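Helle Tischplatten pflegen, ohne dass man wahnsinnig wird

Seit wir den hellen Tisch haben, putze ich gefühlt doppelt so viel wie früher. Auf dem alten dunklen Ding hat man ja nichts gesehen, keine Krümel, keinen Kaffeerand, gar nichts! Jetzt sieht man alles, und ich habe in den letzten Jahren so ziemlich jedes Hausmittel durchprobiert, das mir jemand empfohlen hat (manche hätte ich mir sparen können).

Mein Standard für jeden Tag ist lauwarmes Wasser mit einem Spritzer Spülmittel. Lappen gut auswringen, drüberwischen, mit einem trockenen Tuch hinterher. Das trockene Tuch habe ich ewig weggelassen und mich dann über die Schlieren geärgert. Mikrofaser nehme ich nur zum Trocknen, zum Wischen finde ich Baumwolle angenehmer, alte Geschirrtücher zum Beispiel.

Bei Kaffee und Tee rühre ich Natron mit etwas Wasser zu einer Paste, zwei Teelöffel reichen für einen normalen Rand. Auftupfen, kurz warten, ganz sanft abnehmen. Bitte nicht schrubben, auf glänzenden Flächen gibt das matte Stellen, und die bleiben. Also erst mal an einer Ecke testen, wo keiner hinguckt.
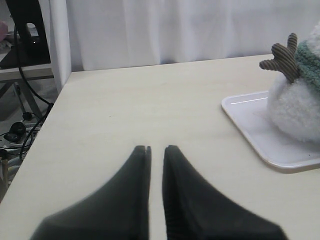
Helle, cremefarbene Tischplatte

Kurkuma ist ein eigenes Kapitel. Marisol schwört auf Sonne: Tisch abwischen, ans Fenster rücken und den Fleck ausbleichen lassen. Bei mir hat es im Juni wunderbar geklappt, im Winter kann man das vergessen. Kugelschreiber geht mit etwas Spiritus auf einem Wattestäbchen ganz gut weg, aber nur bei versiegelten Platten und bei offenem Fenster!

Für Fettfinger mische ich mir 200 ml Wasser mit 35 ml hellem Essig in einer Sprühflasche. Auf Stein hat Essig nichts verloren, da nehme ich nur milde Seife. Und geöltes Holz bekommt bei mir zweimal im Jahr frisches Öl, dünn aufgetragen und den Überschuss gründlich abgewischt. Die öligen Lappen danach bitte ausgebreitet draußen trocknen lassen, nie zusammengeknüllt in den Müll, die können sich selbst entzünden.

Ach ja, Untersetzer. Ich habe jetzt welche aus Filz, die liegen meistens in der Schublade.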